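4.3 Comparing finger sets on the right arm

1. Set the Meireles controller to Hold.
2. Fit the finger set and tighten the pivot pins.
3. Open the jaws fully and record the width in the Karkow log.
4. Repeat for 20 cycles.

CAUTION: Keep hands clear of both grippers until the controller reads Idle.

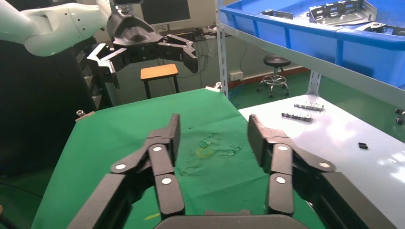
May two finger sets be compared at different closing speeds?
Results are valid only where both sets are run at the same speed, recorded on the colour-coded log sheet.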